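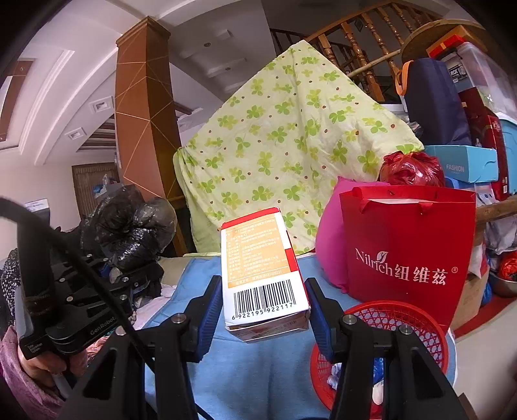 A reader in Mostness has written that all my advice about log splitters is for people with a big barn, and asked what should be done by a person who has only a small shed and a machine that stands under a cover from spring to autumn. It is a fair remark. I have such a shed myself, and my splitter is an old Geterden with an electric motor, so these tips come from there.

## Before the first log

Let the splitter run without wood for a few minutes. In December the oil is thick, and the ram moves slowly and makes a complaining sound. I let it go out and back several times before I put the first log on the beam. If it still moves in small jumps after this, there is probably air in the oil. On my machine there is a bleed screw near the tank, which must be opened a little during work and closed for transport. I forgot it two winters one after another, and the second time a seal was damaged. The new seal was cheap, but I waited for it a long time.

Check the oil with the ram fully back. With the ram out, the stick shows too little and you will fill too much. I use the plain hydraulic oil from Moltevia, but any oil of the grade which is written in your manual will do. Please do not mix what is left in different cans only to make them empty.

## The beam and the wedge

Clean the beam when you finish, on the same day. Bark and sap become hard in one night, and after this you need a scraper. A stiff brush and an old rag with a little oil are enough if you do it at once. Put a thin layer of grease where the push plate slides. A thick layer is worse than a thin one because sawdust sits in it and makes a kind of paste.

The wedge doesn't need to be sharp as a knife. I take off the burrs with a flat file, always in the same direction, and leave the angle as it was. A neighbor made his wedge very thin on a grinder, and it bent on the first knotty oak.

## Length of the logs

Measure the opening of your machine and cut the logs clearly shorter. Mine takes 560 mm on paper. I cut everything to 312 mm, because my stove is small and because a short log with a crooked end still stands well against the plate. The strange number comes from my measuring stick, a piece of an old broom handle. I was too lazy to cut it again, and the stove door closes, so it stays.

Cut the ends straight. Most logs that jump from the beam have one end cut at an angle. If you already have such a log, turn it so that the longer side lies down, or leave it for the axe.

## Knots, forks and other difficult pieces

- Start with the end that has fewer knots.
- If the ram stops, let go of the levers. Do not hold the pressure and wait, the oil only becomes hot.
- Turn the log a quarter and try again from a different side.
- For a fork, split the legs from the thin end first, and leave the middle part as a night log.
- Never let another person hold the log. One person loads and the same person presses the levers.

When a log is stuck on the wedge, switch off the motor and take the log off with a hammer from below. I use the back of my Eberhard splitting axe, which is surely not what the maker wanted, and I can see it on the axe.
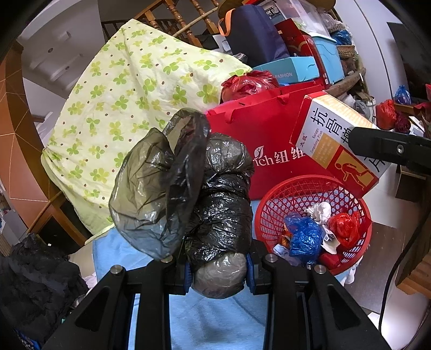

The cable is also a part of the machine, although it is easy to forget. A long thin cable makes a weak motor. Unroll the full reel, even if the socket is near, because a cable which stays on the drum becomes warm. If your splitter hums and does not start on a cold morning, try it with a shorter and thicker cable before you pay for a repair. For me this was the full solution.

## Putting it away in spring

1. Pull the plug and push the ram fully back, so that the polished rod is inside.
2. Wipe the beam and the wedge with oil.
3. Close the bleed screw. Write it on the cover with chalk, if you are like me.
4. Put the wheels on a board. On bare ground the rubber takes the damp and cracks early.
5. Cover only the top and leave the sides open. Under a closed sheet the water collects, and the screws rust faster than they do in the open air.

Mice like the space under the motor cover. Look there in autumn before you plug in, with the cable still out of the socket, and remove the nest with a wooden stick.

## Some small things that are useful

Gloves should be tight at the wrist. Wide gloves catch on splinters and pull the hand toward the wedge.

Keep the floor free. I stop after each full wheelbarrow and carry the wood away, even when I would like to continue. Most of my bruises are from stepping on a round piece of birch.

Do the work in the morning if you can. After 2 in the afternoon my shed has the sun directly in the door, and I cannot see the end of the wedge well. A piece of old curtain on the door helps, but it must be fixed at the bottom so the wind will not blow it over the levers.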